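Two-armed robot build in Grerberg workshop moves on to the sorting stage
Last updated: 29/01/2026

If you've been past the shared workshop in Grerberg lately and wondered why the lights are on so late, that's mostly us. Hammad Hayat and I have been building a two-armed robot on the back bench since June, and this week we finally got far enough with it that I thought a few lines for the news page were in order.

The short version: both arms move, both grippers open and close, and we've started teaching the thing to pick small items off a table and put them where they belong. The long version involves a lot of cable ties.

We bought the arms second-hand from Graveo, a packaging firm over in Atmont that was clearing out its old test room. Hammad spotted the listing, rang them up and had the price down to 3000 for the pair before I'd even finished my tea. One came with a dead joint motor (they did tell us!) and it took six evenings to strip it, find the break and get it turning again. Keegan Lachance did the soldering on that one, as my hands are hopeless for anything smaller than a plug.

The grippers were the bigger headache. Our first set had printed fingers that bent whenever they closed on anything heavier than a matchbox, so we binned those and went with the parallel-jaw sort. They're much stiffer and a good deal noisier — Keegan says it sounds like somebody sorting cutlery in the next room.

Before any new move gets tried on the real arms, we run it in the simulator on Hammad's laptop. It's slow going, and he is very strict about it. I was all for skipping that bit until I got a sign wrong and sent the simulated left arm straight through the simulated table. On the bench that would have been an expensive evening, so now I'm strict about it too.

The sorting job itself is simple enough to explain. A few small things go down between the two arms, a tin or a box or something flat, and each arm has to decide whether the thing is its to fetch. Flat things are a pain. The fingers need to come in very low, and if the height is out by a hair they either scrape the table or close on nothing. We've done around 40 runs of that one move and I'd call it middling so far. 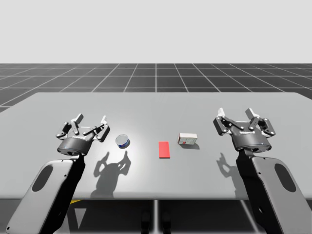

Next on the list is getting the arms to hand things to one another, which Hammad reckons is a month's work and I reckon is more. We also need a proper stop button that can be reached from either side of the bench, and Keegan has promised to sort the wiring for it. If anybody has a spare power supply going, or fancies an evening of very patient testing, leave a note in the Ó Dálaigh pigeonhole by the workshop door and one of us will get back to you.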